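Interim Progress Report to the Georgiou Fund
Mesanthorpe Toy Lending Library
Reporting period: second half of the grant year

1. Purpose of the grant

The Georgiou Fund awarded support to the Mesanthorpe Toy Lending Library to extend borrowing to families with children under the age of five, to open a second pickup point in Otard, and to replace the paper card system. This report describes work completed in the period, work still in progress, and one change to the approved plan.

2. Borrowing and membership

Membership now stands at 280 households. Puzzles, building sets and pretend-play items remain the most requested categories. Soft toys are borrowed less often but are kept for longer, and the standard loan period has therefore been extended for that category only. Late returns have declined since reminder messages were introduced. No late fees were charged during the period, in line with the terms of the award.

3. Otard pickup point

The Otard pickup point opened in a shared room at the community center and operates two afternoons per week. Demand was slow in the first month and has risen steadily. Roughly 40 households now collect there. Shelving remains limited, and large items such as ride-on toys must still be reserved in advance and brought over from Mesanthorpe.

4. Catalog

All items have been entered in the Werkora catalog, and the paper cards have been retired. The transfer took seven weeks longer than planned. Many of the older records did not list the number of pieces in a set, and each of those sets had to be checked by hand. Members can now view availability from home. Reservations by phone will continue for households that prefer them.

5. Cleaning and repair

Written procedures for cleaning and inspection were adopted. Items with loose seams, cracked parts or missing pieces are set aside and either repaired or withdrawn. A total of 20 items were withdrawn in the period, most of them battery-operated.

6. Budget and requested change

Spending is within the approved total. Printing costs were lower than expected, while transport between the two sites cost more. We request permission to move the unspent printing balance to the transport line. No additional funds are requested.
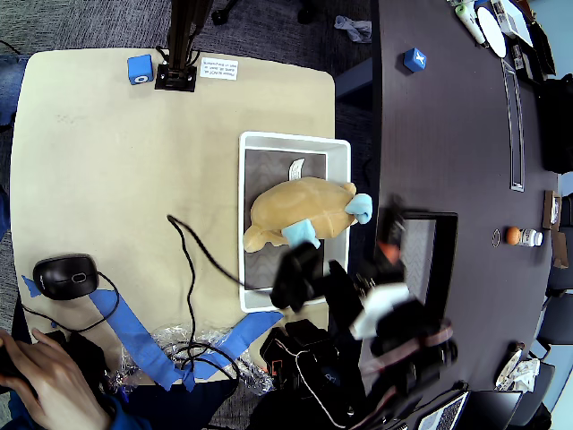 Mesanthorpe, May

Submitted on behalf of the Mesanthorpe Toy Lending Library. Receipts and the full item list are available to the Fund on request. The final report will follow at the close of the grant year.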